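Hullo Bench Arm: lift-and-carry cell for shared workrooms

Home > Equipment > Handling > Bench cells

Status: in stock, ships from our own floor
Supplied by: Homivero Equipment
Page updated 13/07/2022

What you get

One arm on a block mount, two-finger gripper, controller, stop button on a lead, teaching pendant. Cables. Printed quick guide (the long manual is a download, see bottom). Table not included. Buckets and trays not included either, people keep asking.

Who buys it

Small shops mostly. Dye rooms, potteries, seed packers, places that shift stuff in buckets and trays all day and have one or two people doing the shifting. If you've got a full conveyor line already this is the wrong page, look at Tedetti under Line Systems.

What it does

Picks up by the handle, moves, puts down. Over and over. You show it the pick point and the drop point with the pendant and give it a name for the job. Jobs are stored on the controller, recall from the menu. Changing jobs means picking a different name off the list and running one slow pass before you let it go full speed. Do the slow pass. Every time, even if it ran fine before lunch.

What it doesn't do: pour, stir, scrub, notice that a bucket has a crack in it. Still your job.
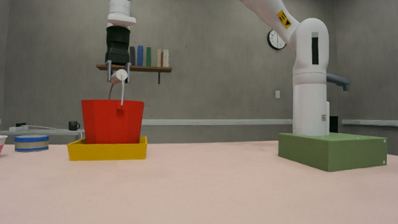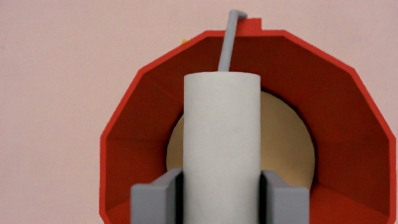
What changes for the people on the bench is mostly who does what and when. The lifting goes away for the jobs you teach it, and in comes setting out, checking, and a bit of tidying up after. Setting out matters more than new owners expect. A bucket with a round grip on the handle, like the white one between the fingers, gives the gripper something decent to close on, but the handle has to be standing up when the arm gets there. Somebody has to do that. Write it on the job card, or it ends up being whoever is nearest and then they get annoyed.

Talk about that before delivery, please. We've had sites where the crate turned up and half the room heard about it from the driver. Went badly for a month. Good sites did it the other way round: the bench people picked the first job themselves, usually the one they hated.

Hours. We don't sell this as a way to cut a post and we won't help write that business case. Most of our customers kept the same crew and moved the time over to mixing, packing or getting orders out before the van comes. Your call obviously, but tell people which it is.

From a customer

Nassoro Kinyua runs a small dye room and took his first unit last August:

"First two weeks I stood next to it all day like an idiot. Then I stopped. My two on the bench do the slow pass in the morning and after that it's just there. What changed is the afternoons. Before, by three o'clock everyone's shoulders were gone and we'd leave the last batch for tomorrow. Now we do the last batch. They did argue over who gets to teach it new jobs, so we take turns, a week each. I'd have liked a quieter stop alarm."

(Alarm volume is adjustable on current units. Menu > Sounds. Older ones need the firmware update, no charge.)

Specs, short version

Mount: block mount, bolts to bench
Gripper: two-finger, parallel
Reach: 900 mm
Stored jobs: 20
Languages on pendant: 2 (English, Latvian)
Service interval: 2,000 running hours
Power: standard wall outlet, own circuit prefered

Payload depends on reach and on what's in the bucket. Liquid swings. Send us the full weight and how far it has to go and we'll tell you yes or no. Don't guess from the photo and don't guess from the empty weight.

Before you order

Measure the bench. Then look up. Shelves, clocks, lamps, anything on the wall within reach of the arm needs checking against the reach drawing, and things do get forgotten up there.

Bench has to be rigid. Folding tables no.

Walk the route people take to the sink, the door, the coffee. If it goes past the arm, move the arm or move the coffee.

A risk assessment is on you as the site owner. We have a blank form, ask for it. We'll go through it on the phone with you and whoever works the bench, both please, not just the manager.

Training

Half a day, at your place, included in the price. Everyone who'll be in the room should come, not only the ones who'll use the pendant. Covers stopping it, restarting it, teaching a job, and what to do when it drops something. Bring your own buckets, we want to practise on the real ones.

Refresher for new staff is extra. Or have one of your own people do it, plenty of sites do, the slides are yours to keep.

Spares

Finger pads (pair), stop button, pendant cable, mount bolts. All stocked. Pads are a wear part, keep a set in the drawer. Gripper bodies come through Pētersons and can take longer, so phone first if yours is making a noise.

Returns

Thirty days, unbolted and in the orginal crate. Don't throw the crate out.

Downloads

Quick guide
Full manual
Reach drawing
Job card template (edit it, put names on it)
Blank risk form on request

Ask for a quote

Tell us: what you lift, full weight, from where to where, how many people work that bench, what floor you're on and if there's an elevator. Quotes go out next working day, usually.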